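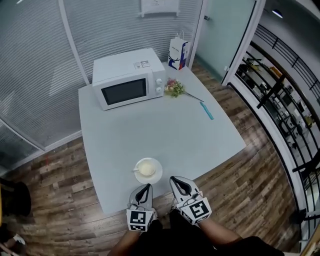 Trying out the hand-held grippers: your questions

I get the same handful of emails every time I post about grippers, so I've put the answers in one place. Last updated 9/26/25. If yours isn't covered, write to me and I'll add it (eventually!).

Which grippers are you comparing?

Two sets at the moment, the Mikora pair and the Boersma pair. Both are the hand-held kind, one for each hand, so I'm doing the moving and there's no arm involved until much later. I had a third set from Lamen on loan in March but it went back before I'd got the camera settings right, so I've left it out of the scores. I'd love another go with it.

Why fin-shaped jaws?

I like how they give. A fin bends round whatever you close it on, so a cup handle and a flower stem can both be managed without me fiddling with the force every time. The downside is that very thin things can slip along the jaw, and then you're chasing a pen across the table like a cat. I've tried stiff flat jaws too and they're better for paper, much worse for anything round.

What are the white cubes with the black squares for?

Tracking. The camera looks for the pattern and works out where each gripper is and which way it's pointing. Keep them clean, and don't let your sleeve drop over them! I wear dark sleeves for these sessions and I push them well back before I start, then forget and have to do it again.

What do you put on the table?

Ordinary stuff. A microwave, a paper bag with rope handles, artificial flowers on a long stem, a cup on a saucer with a spoon in it. I want a mix of heavy and light, stiff and floppy. I don't lift the microwave, before anyone writes in – it's there for the door and the knobs.

Is a cup with something in it really a good idea?

I think so. An empty cup forgives nearly everything. Put some liquid in and you find out very quickly how jerky your hands are, and the saucer makes it harder again. Start with the cup half full and have a cloth within reach. Capucine Joly, who runs half of these sessions with me, makes everybody do the cup first. I leave it till last, and we've agreed to disagree.

How many goes do you count as a fair test?

100 for each task and each pair. The first time round I stopped at 63 with the Boersma set, drew a big cheerful conclusion, and then had to take it back when the rest of the goes went the other way. Across everything so far I've kept 346 clips. The ones where a marker drops out of view for more than a moment go in the bin.

How long can you wear them for?

Longer than you'd expect with the Mikora pair, because the weight sits near the wrist. With the others my thumbs start to complain. I swap after every 6 tasks whether I feel tired or not, and it does help, as tired hands grip too hard and the clips stop being comparable.

Do the cables get in the way?

Sometimes. Leave a small loop near the top of the gripper so you can turn your wrist without tugging the plug. Too big a loop and it swings in front of the marker, too small and you'll pull it out on the first twist. I've done both in one afternoon.

Does the room matter?

More than I wanted it to. Frosted glass is kind, it softens the light, but ceiling lights can put a shine on a pale table. If your tracking jumps about, move the table before you start changing settings. Oísín Ó Riain wrote to me about this after weeks of blaming his controller software, and shifting the table a metre sorted it.

Which controller do you use for the arm afterwards?

Daken, with the stock settings apart from the closing speed, which I turn down a bit. I haven't compared it with anything else yet, so please don't take it as a recommendation.

So which pair should I buy?

For cups, bags and anything soft I'd pick Mikora, and for thin things the Boersma set has the edge. If you can borrow before you buy, do. Hands differ a lot and mine are on the small side, so a grip that suits me may well feel cramped to you.

Can I have your clips?

Not yet, I'm still sorting out the labels. Send me a note saying which task you're after and I'll let you know when that batch is ready.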